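The Ferry Timetable

Nele Hermans had worked at the ferry office in Nillosmont for 19 years when the letter came from Saxena. The company had bought the boats in June and now it wanted the winter timetable redone. Twelve crossings a day would become two.

She read it standing up, then put the kettle on. 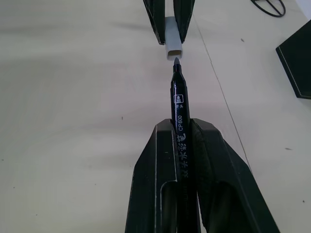
The old timetable hung behind the counter, a sheet of card as wide as the window. Her father had ruled the lines. Whenever a crossing changed she took it down and altered it herself, always with the same sort of pen, a black marker with a glossy barrel that narrowed to a small pointed tip. She took one from the drawer now and crossed out the 6.40. That was the boat the bakery girls used. She crossed out the 7.15 as well and then stopped.

A man came in wanting a return to Dikadus.

"When's the last one back?" he said.

"Ten past nine."

"And in winter?"

"I haven't done winter yet," Nele said.
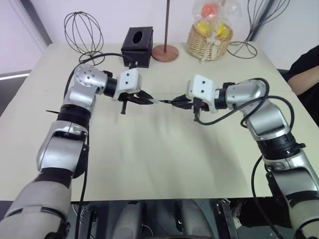 He paid in coins and went down to the slip. She watched him turn up his collar. There were almost 300 people living over at Dikadus, and most of them had stood at this counter at one time or another, asking about fog or prams or whether a dog needed a ticket.

At noon she rang the number at the bottom of the letter. A young woman answered and asked for a reference.

"It's about the 6.40," Nele said. "People go to work on it."

"I can make a note of that."

"Would you read it back to me, please?"

There was a pause, and some typing. The young woman read it back. She had spelt Dikadus wrong, so they did it again, letter by letter – and then Nele gave her the 7.15 too. 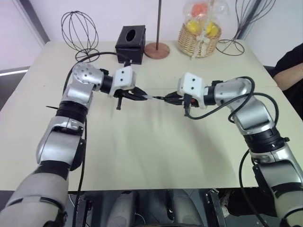

She hung up and turned the card over. The back was clean. She began to rule the lines.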